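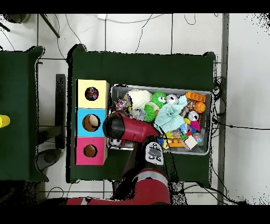
Three boxes, one gray bin, and a whole lot of small toys looking for a home

Hi friends, Loubna Younis again, back with more toy sorting, as promised. Several of you asked how the playroom at Mathew Street is coming along, so get comfortable, I tend to go on a bit. 1/

The green cloth came out of my mother's linen closet and I put it on every table I sort on. Small stuff doesn't roll as far on cloth, and the floor in there is big white tile, so anything that drops goes a long way and makes a racket doing it. 2/

So, the boxes! Yellow, blue and hot pink, each with a round hole in it. I went back and forth on lidded bins for most of September and I'm so glad I held off. Little kids love putting a thing through a hole. They will clean up an entire rug if there's a hole at the end of it. 3/

They're cardboard, by the way, and you can see the brown inside when you look into the blue one. My sister wanted me to order the nice plastic set from Brutach and maybe one day I will, but cardboard is holding up fine and I can replace one in an evening. 4/

Yellow already has a bunch of little red, blue and white things in it. Blue has one round beige something. Pink was still waiting its turn, poor pink - I have been calling it the box for soft things, but I keep changing my mind. 5/

Everything else lives in the gray mesh bin until it gets sorted, and oh my goodness, that bin. Small orange basketball, mini soccer ball, a ball covered in beads in every color, a see-through glittery one. I could fill a box with nothing but balls and I'm starting to think I should. 6/

My favorite is the fuzzy green fellow with the googly eyes. The kids call him Teker and he gets a proper goodnight from at least one child every afternoon, so wherever he ends up he has to be easy to find. 7/

Then there's the yarn department. The pale blue crochet is so fluffy, and next to Teker there's the cream knit that looks like a hat. Do those go with dress-up or with the soft toys? I'd love opinions from anyone who has done this with a mixed-age group. 8/

Silver cans stay, for the people who asked. Stacking, rolling, drumming (so much drumming). I run a finger along the rims first and anything rough goes straight to recycling. The clear wrapper down among the toys goes in the trash, of course. 9/

Someone wanted to know how much we have altogether. The last time I did the big inventory it was 700 pieces, and 77 of those were building bricks, most of them with no matching friends. Hello to the orange one in the corner of the bin! 10/

Next up is labels. I'm trying the Neltura stickers, picture ones for the kids who aren't reading yet, and I'll post them when they're on. Tell me what you'd put in the pink box - I'm reading every reply with my tea tonight. 11/11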